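Siriwan, by Chaiwat Pongsiri
Vakham Cycle, book 2

I finished Siriwan at 2 a.m. and then lay there being annoyed at it, so it did its job. It picks up a week after the flood at Grondbridge, and if you skipped the first book you'll spend four chapters wondering who Plurero is and why everyone lowers their voice about him. Go read the first one.

Siriwan herself is a river pilot with a bad knee and a worse temper. She has been hired to take a dead king upstream, and the dead king has opinions. Their bickering is the best thing in the book. I could have read 3,000 pages of the two of them arguing over sandbars.

The romance I'm less sure about. Our brooding love interest spends most of July staring at water. When he finally speaks he says he's "not like other ferrymen," and I had to put the book down and go make toast. He improves after he gets stabbed.

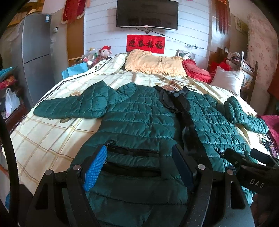 What didn't work

The middle. There's a trial, and it goes on so long that I began to side with the executioner. The map at the front also puts Vakham on the wrong bank, unless the river moved, in which case somebody could have mentioned it.

Audio or print?

I did both. Thanakorn Petchrat reads the audiobook and gives the dead king a dry, put-upon voice, like a man on hold with the phone company. The hardcover runs 1,040 pages and hurt my wrist.

Four stars. I've already preordered the third, mostly to find out what was in the barrel.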